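Cenmont Hockey Pool – Your Questions Answered

Last updated July 9, 2018

I've run this pool for 14 seasons now, and every summer my inbox fills up with the same questions, so I finally wrote the answers down. Hi, I'm Atif Usmani, and yes, I finished dead last in the spring.

When do I need to sign up?

Any time before the season opener. The draft order gets pulled the night before we pick, so if you sign up late you just go to the bottom of the list. We have room for 27 teams and we've never turned anyone away yet.

How does scoring work?

A goal is worth 2 points, an assist is worth one. Goalies get 2 for a win and an extra one for a shutout. I know some of you want hits and blocked shots in there. We tried it one year and the standings page was a mess, so it's staying simple!

Can I trade players?

You can, right up until the deadline. Both managers have to email me the deal – a text to my wife doesn't count (you know who you are). I don't veto trades unless two people are obviously loading up one roster. 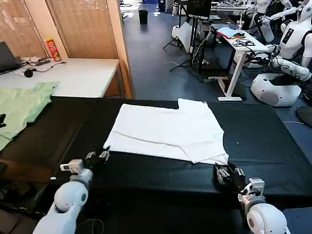 Draft picks can be part of a trade too, but only for the coming season. Qureshi once tried to deal a first-rounder three years out and then moved to the West Coast, and I spent a whole winter sorting out who had it.

What happens if my guy gets hurt?

You get two injury spots. Put him there, pick up a free agent, and when he's back you have to drop somebody within the week. If you forget, I'll drop your lowest scorer for you.

Who won last season?

Team Pallinier, by a single point, on an empty-net goal in the very last game. They ended up with 400 even. I'm told there was yelling.

Do I have to come to the draft in person?

No, but it's a lot more fun if you do. We order way too much pizza. If you can't make it, send me a ranked list and I'll pick off the top of it for you.

How do I break a tie?

Most goals wins. If that's tied too, we look at goalie wins, and after that it's a coin toss in my kitchen.

My question isn't on the page!

Send me an email and I'll add it. I'm slow in June and quick once camp opens.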